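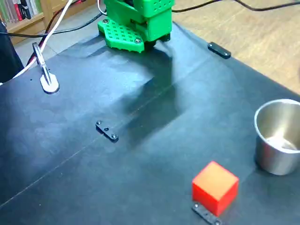

The dark mat on my table, with all its marks. 15 May 2019

Home Threads Photos About

Eun-ji Cho

1/ Today I want to write about my table mat. It is dark gray, almost black, and I have lived with it since August. Several people have asked me if I would buy a dark one again, so I will try to give a full answer.

2/ First, the color. In the shop I thought that a dark mat would hide everything. It does not. Coffee it hides very well. But every pale smudge is visible, and on the left half I have many of them. My old mat was light and had the opposite problem.

3/ The left half is where I rest my arm and put down my keys, my cup, my mail. I never noticed how much I use this side until I looked at the marks. The right half gets only the mouse when I work in the evening.

4/ There is also one long thin line across it. Please do not worry, it is not a cut. It is a seam. When you write on thin paper over it, your pen makes a small jump. I keep a magazine under the paper and the problem is gone.

5/ The creases are my fault. The mat came rolled, and the paper inside said to leave it flat for 2 days with weights on it. I waited one evening. The creases are faint now but they are still there, and I see them best when the light comes from the side.

6/ How I clean it: first a dry brush, the kind for clothes. Then a cloth with warm water and one drop of dish soap. Then a second cloth with only water. I go in the long direction and not in circles. Circles leave circles.

7/ My neighbor gave me a spray called Prunex and said it is good for everything. On my mat it left a shine in one place, so I stopped. Maybe it is better on other materials. I use it for the bathroom tiles and there I am very happy with it.

8/ Smudges go away with the cloth. Scuffs do not. I needed some weeks to learn the difference. If you feel nothing with your finger, it is probably a smudge. If the place feels a little rough, leave it in peace, you will only make it bigger.

9/ Many of you wrote about the cables. Yes, I have white, dark red and black ones, and I like that they are not all the same. The white and the dark red go down together on the left. When I need to pull one out, I look for the color and do not have to follow it with my hand.

10/ One black cable goes over to the side where you see the floor. I would like to fix it better. A friend recommended the fabric clips from Jaltard. Has somebody tried them with thick cables? In their photos I see only thin ones.

11/ The floor is light tan and I chose the dark mat partly for this. My sister Calla says the two together look like an office. I think they look calm. We have agreed to talk about other things.

12/ The bookshelf is close to the table, and this is good and bad. Good: I can reach a dictionary without standing up. Bad: all the dust from the books comes down to the mat. Now I dust the shelf first and the mat after. For a long time I did it in the wrong order.

13/ I do not sort the books by color. White, red, green and gray stand next to each other as they came. @han_reads asked about this last time. I tried it once by color and could not find my cookbook for a week.

14/ So, would I buy dark again? Yes, but I would measure better. My table is 80 cm deep and I bought by looking at it with my eyes only. Please take the tape with you to the shop.

15/ Next time I will write about the lamp, because I want to change it and I cannot decide between warm and cold light. If you have a strong opinion, please send it before I go to buy one.

2,315 likes 192 replies

Contact | © 2019 Eun-ji Cho | Back to top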